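Jul 29, 2025

I have now read the Verlow book twice, which is one more time than it deserves, and I still don't know what I'm supposed to do with a gas bill.

The book is called something else but everyone calls it the Verlow book, after the "Verlow Method" for household paper. A friend of mine, Wanting Dong, lent me her copy in February with little flags stuck in it, and she has been asking me ever since how I'm getting on. So this is how I'm getting on.

The claim is that a normal household has too much paper in it. Fine. I'll give them that. Ours has a drawer in the kitchen, two shoeboxes in the closet and a filing cabinet I bought at an estate sale in Pisthorpe with somebody else's labels still on the tabs (I have been filing car insurance under "Dahlias" for years and have never once failed to find it). I am the target reader.

The second claim is that almost none of it matters. The author says you can get down to 80 sheets. That number shows up in the first chapter and then gets repeated until you start to feel guilty at 81. Where does it come from? I looked for a footnote and there isn't one. There's a survey mentioned near the back, of people who took the Verlow course, which is a bit like asking people at a bakery whether they like bread. Those people kept an average of 80 sheets because the course told them to keep 80 sheets.

I'm not against throwing things out. I did a whole weekend of it. I got rid of warranty cards for a toaster I don't own anymore, takeout menus, the instruction booklet for a clock radio in every language but English, and a stack of bank statements going back to an address I'd half forgotten living at. It felt good for an evening. Then I went looking for the receipt for the water heater.

You can guess. The book says receipts for "installed goods" can go after the first year - it has a whole cheerful page on this - and the company that put ours in says the parts coverage runs a lot longer than that, provided you have the receipt. I rang them. The man was very polite and asked whether I had the receipt. We went back and forth like that for a while. The part came to 400 dollars, and I'm not going to pretend I took it well.

When I told Rawiri Gilchrist next door, he said he keeps everything, all of it, in banana boxes in the garage, and he has never thrown out a receipt in his life. I asked if he could find one. He thought about it and said that was a separate question. I do think there's a book in Rawiri's garage and I'd probably trust it more than this one.

Then there's the scanning chapter. The Verlow answer to anything you feel nervous about is to scan it and shred it. They recommend an app called Betex, and I tried it, because I try things before I complain about them. It's okay. It scans a flat, white letter very well. It does not do much with a receipt that's been in a wallet, or anything pale, or anything folded in thirds. It also names every file by the time you scanned it, so what I have is a folder of 1097 files with names that are all digits. My drawer was a mess but it was a mess with landmarks. I knew the vet stuff was under the batteries.

And what happens to the folder when Betex goes out of business? The book says "back up your archive." To where? It doesn't say. I have a shoebox of floppy disks that were somebody's idea of an archive once. I also have my grandmother's recipe cards, which are paper, and which open every time.

What I did get from it, to be fair, since Wanting will read this: opening the mail standing up, next to the trash, is a good habit. I've kept that one. Most envelopes don't make it past the hallway now and I haven't missed any of them. I also like her rule of writing the throw-out date on the front of a thing when you file it, though I'd pick a date a good deal later than the ones in the book.

The shredding, no. I tear things up by hand if they have an account number on them and leave the rest. The property tax stuff is staying, the medical stuff is staying, and "Dahlias" is staying. I've moved the surviving receipts into one fat envelope marked RECEIPTS, a system I did not need a course for.

Wanting, your copy is on the hall table whenever you want it. I left your flags in and added a few of my own, mostly next to the word "simply." She's already offered to lend me the follow-up, which covers photographs. I've said I'm busy until fall. 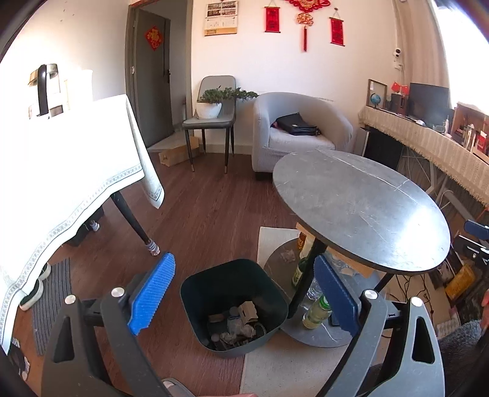 Crumpled paper, torn cardboard and other scraps in the green bin.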